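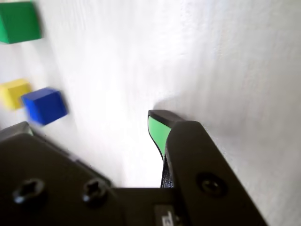

Exposure on the wrist cam is driving me nuts. Got the arm back together last night, new pads in, and the picture still goes pretty much pure white toward the top. Table is white, so I know, I know. But the cubes smear too, the blue one too, and the detector keeps dropping the yellow since it's so pale in there. Shutter is on auto. Arm is the Prenberg kit, board is a Dirach, lamp on a clamp over the bench. Do I lock exposure or change the table first?
– shimstock

lock it. auto exposure on a white bench will never settle. set it by hand and leave it
– bolt_bucket

Disagree, table first. Mat gray paper, costs nothing. Locking exposure just moves the problem, then your black gripper turns into one big blob and you can't see the finger plate at all.
– garangoshop

who needs to see the finger plate? he's finding cubes
– bolt_bucket

I do, kind of. I use the green of the pad to check where the tip is before it closes. Seperate mask from the cube one. Which is another headache bc one of the cubes is green
– shimstock

ok that's your real problem lol. green pad, green cube. Swap the cube for orange or something
– Chege_fan

Can't swap, the set belongs to the shop and the kids' group uses the same colors. Could swap pads. Sultby had them in black last I looked
– shimstock

Black pad on a black finger, good luck finding the tip then. Keep the green and mask by region. The camera is bolted to the wrist so the pad only moves when the finger does. Anything green outside that box is a cube. Did it this way on mine in November, 265 picks, 12 misses, most of those were me bumping the table.
Gladys Arango
– garangoshop

region mask is a hack, falls apart when a green cube ends up between the fingers
– bolt_bucket

At that point you've got the cube, who cares
– garangoshop

until you need to know if you dropped it
– bolt_bucket

Fair. Motor current tells you that tho.
– garangoshop

ok trying paper + manual exposure tonight, both. Will slow the approach down too, for the blur. Does anybody have the gain setting for the Dirach, the manual just says "adjust"
– shimstock

I run 122 on mine but diff lamp. start low
– Chege_fan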